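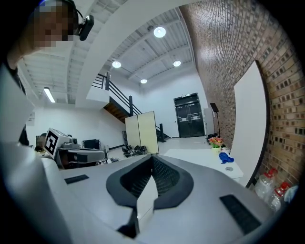
Search this site Enter keywords Go

3 min read

# Kendow Open Day Demonstration Set

## Summary

The Kendow Open Day Demonstration Set contains recordings made with hand-held grippers during the public open day at the Wismont building in September. It was prepared by the Sasik group and is intended for teaching, for small-scale testing of data loaders, and as a record of the demonstration program. It is not large enough to train a general-purpose policy.

## Background

The open day ran from 10 a.m. until late afternoon. Visitors were received at the entrance and introduced to the work of the group by Leonie Kereama. Each visiting party then watched a demonstrator carry out simple table tasks with a hand-held gripper, after which adult visitors could try the tool themselves. Evangelia Spanos supervised all visitor turns.

The tasks were chosen to be understood at a glance by people with no technical training. They were:

- folding or spreading a cloth on a table
- moving a light object from one side of the table to the other
- picking up a small flat item and setting it down in a new place

## Contents

The set holds 74 episodes. Of these, 60 were performed by demonstrators and the remainder by visitors. Each episode has its own folder with the gripper video, a plain text note giving the task, and a field stating whether the person was a demonstrator or a visitor. Visitor episodes are uneven in speed and include pauses for conversation; they have not been trimmed.

Sound was removed before release. Faces were pixelated by an automatic tool, and the results were checked by Sơn Lại. Users who find a face that was missed are asked to report the episode number so that the file can be replaced.

## Recording Conditions

All episodes were recorded indoors under ceiling lighting. The space was kept in its everyday arrangement, and furniture and personal items appear in the background of many episodes. The gripper body fills a large part of the view throughout. Users who train on the images may wish to mask this area, and a mask file is supplied in the folder named `ninh`.

## Known Issues

- In 4 visitor episodes the gripper was put down before the task was complete. These are marked `incomplete`.
- Task notes for visitor episodes were written afterward from memory and are shorter than the others.
- Left-handed use was not recorded as a separate field.

## Consent and Use

Adult visitors who took a turn signed a consent form. No turns by children are included. The set may be used for research and classroom purposes – commercial use requires written permission from the group.

## Contact

Questions about the files should be addressed to Đức Tôn. Requests concerning consent or removal are handled by Thảo Trương.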